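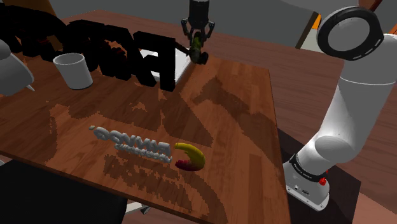 Kesside Recipe Cards

474 handwritten recipe cards from the Kesside valley, typed up as plain text with a small index table. The cards were lent by families in Koskela and Mundulora and typed by Gemma De Luca and Osvaldo Grasso. Version of October 16, 2021.

What is in the folder

cards.csv – one row per card, UTF-8, comma separated
text/ – one text file per card, named by card number
units.csv – old kitchen measures and the metric values we used
notes.txt – reading problems, by card number

Columns in cards.csv

card_id: number penciled on the back of the card
title: as written, spelling kept
course: soup, main, bread, sweet, preserve, other
main_item: the main ingredient in modern spelling
year: only if written on the card, otherwise blank
village: where the card was lent from, which may differ from where it was written
hand: a letter for each writer we could tell apart

How the cards were typed

One of us typed each card and the other checked it against the original. Line breaks follow the card. Crossed-out words are kept in square brackets, and a word we could not read is marked [?]. Spelling was left alone, so "peer" and "pear" both turn up in the text files. Search main_item if you want all the pear recipes.

Known problems

Preserves are overrepresented. One family in Mundulora kept around 100 cards for jam and pickles and very little else.

Only 29 cards carry a year. Please don't guess dates from the hand column – two of the writers were mother and daughter and their writing is hard to separate.

Six cards are missing their second half. They are listed in notes.txt.

Oven heat is given in words ("slow", "bread heat") and has not been converted.

Use

Free to copy and reuse for any purpose. Please credit the Kesside Recipe Cards. The preserving times are old and should not be followed for home canning.

Corrections go to Osvaldo, with the card number. The next version is planned for March and will add the Kakis cards.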